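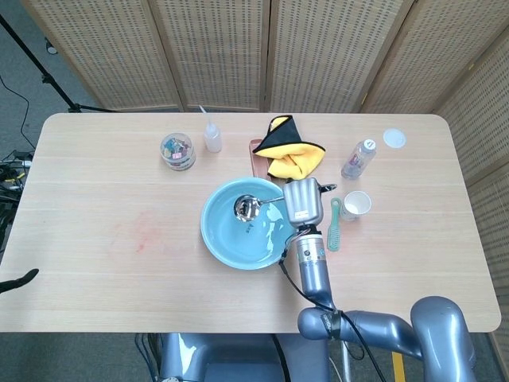
Was ist eine Demonstrationsaufnahme?

Eine Demonstrationsaufnahme, auch Vorführung oder Episode genannt, ist die zeitlich geordnete Aufzeichnung einer einzelnen Roboterhandlung, aus der ein lernendes System später sein Verhalten ableitet. Sie enthält in der Regel Kamerabilder, Gelenkstellungen, die Öffnung des Greifers und eine kurze sprachliche Bezeichnung der Aufgabe.

Begriff und Abgrenzung

Der Ausdruck wird vor allem beim Imitationslernen verwendet. Vom bestärkenden Lernen unterscheidet sich das Verfahren dadurch, dass die Bewegungen von einem Menschen vorgegeben werden, entweder durch Fernsteuerung oder durch Führen des Arms von Hand. Aufnahmen aus der Simulation werden meist gesondert geführt.

Aufbau einer Aufgabe

Eine Aufgabe wird durch einen Satz beschrieben, etwa »Kelle aus der Schüssel heben«. Hinzu kommen Festlegungen über Anfangszustand, Ende und zulässige Fehler. Gegenstände, die mit der Aufgabe nichts zu tun haben, bleiben häufig absichtlich auf dem Tisch, damit das Modell lernt, sie nicht zu beachten. Ihre Lage wird zwischen den Durchgängen verändert.

Küchengerät gilt als ergiebig. Kellen aus Edelstahl spiegeln ihre Umgebung, lange Stiele drehen sich leicht im Griff, und Wasser ist für Tiefenkameras schwer zu erfassen.
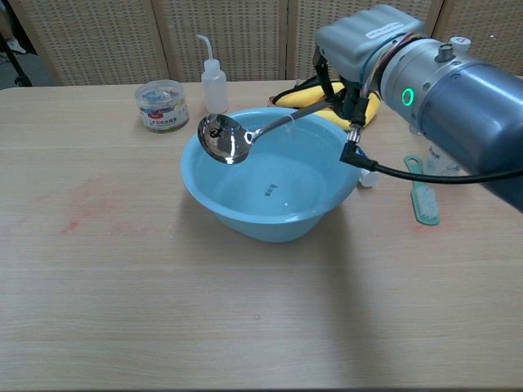 Für solche Aufgaben wird der Griffpunkt am Stiel meist nicht vorgeschrieben. Szymon Baran und Annelies Dierckx empfehlen in ihrem Leitfaden für die Sammlung Tristeo lediglich, die Kelle vor dem Ablegen kurz ruhig zu halten, um die Abschnitte beim Beschriften trennen zu können.

Umfang und Auswahl

Tristeo, in Lutport angelegt, umfasst 89 Aufgaben mit je 400 Aufnahmen. Verworfen werden Durchgänge mit Bildausfällen oder falsch zugeordneter Bezeichnung. Misslungene Griffe, die der Bediener anschließend korrigiert, bleiben erhalten und werden als Korrektur gekennzeichnet. Für die Prüfung sind 33 Aufnahmen je Aufgabe zurückgelegt.

Kritik

Halina Krawczyk bemängelt, dass viele Sammlungen nur wenige Räume und Bediener abdecken. Modelle übernähmen dadurch Gewohnheiten einzelner Personen, zum Beispiel eine bestimmte Anfahrtsrichtung. Berkay Kurtuluş hält dem entgegen, dass einheitliche Bedingungen den Vergleich von Verfahren erleichtern.

Siehe auch: Imitationslernen, Teleoperation, Greifplanung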